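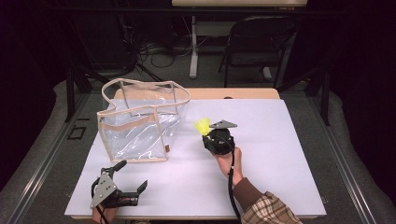 How to track down a gripper that drops things halfway through a move

So your hand-held gripper closes fine, picks the thing up fine, and then lets go of it somewhere between the table and the bag. Welcome! I spent most of January on this one, and I'd like to save you the trouble.

My setup is a pair of hand-held grippers, one per hand, each with its own cable running off the front of the table. The task is dead simple: pick up a small object, carry it over to an open clear tote, let go over the opening. I logged 471 carries before I sat down to work out what was wrong, and 93 of them ended with the object on the board instead of in the bag. That's a lot of bending over and muttering.

What you'll need

A small screwdriver set, a few cable ties, a soft cloth, rubbing alcohol, and whatever you use to read the jaw position on your computer. I use a little logger called Stiltent, but anything that draws a line on a graph will do.

Step 1. Stop and unplug

Before you put a finger anywhere near the jaws, pull the power on both grippers. Both! I unplugged the one I was working on, leaned on the other one's trigger with my elbow, and got a pinch I could still see two days later. With two matching cables lying side by side it's really easy to pull the wrong one, so put a bit of colored tape on each end.

Step 2. Look at the finger pads

Wipe them with alcohol and let them dry. Mine were shiny from handling, and cleaning them got rid of some of the drops (the slow, slidey kind) but not the sudden ones. If yours are worn smooth, swap them now and test again before you change anything else.

Step 3. Try something light and something stiff

Use at least two different objects. A feathery, springy thing squashes a bit and pushes back, so a jaw that opens by a hair may still hang on to it. A stiff block falls right away. When I switched to a block my drop rate shot up, and that told me the jaws were opening on their own.

Step 4. Watch the position line while you wiggle the cable

Plug back in, close the jaws on the block, and keep your free hand well clear. Now have somebody else move the cable gently, starting at the table edge and working up to the housing. Suqin Xu did this for me and found it in under a minute. Every time she bent the cable close to where it goes into the body, the line jumped 6 mm toward open.

Step 5. Reseat the connector

Power off again. Open the housing, press the connector home until it clicks, and check that none of the wires are nicked. One of mine had backed halfway out. Then tie the cable down inside with a little slack, so a tug from the table edge pulls on the tie and leaves the plug alone.

Step 6. Check the trigger

Squeeze and release it slowly 27 times and look at where the line ends up. It should come back to the same place each time. If it drifts, redo your zero before you blame the wiring again.

Step 7. Test it with your real task

Do a full run with your arms moving the way they normally do. Bench tests are too polite to a cable. Reach across, twist your wrist, hold the object over the bag for a few seconds. If you get a sudden drop, go back to step 4 and try the other gripper, which I should have done a week sooner than I did.

Last thing: throw out the bad recordings. I had to go back through mine and mark every carry where the line jumped, including the ones where the object made it into the bag anyway.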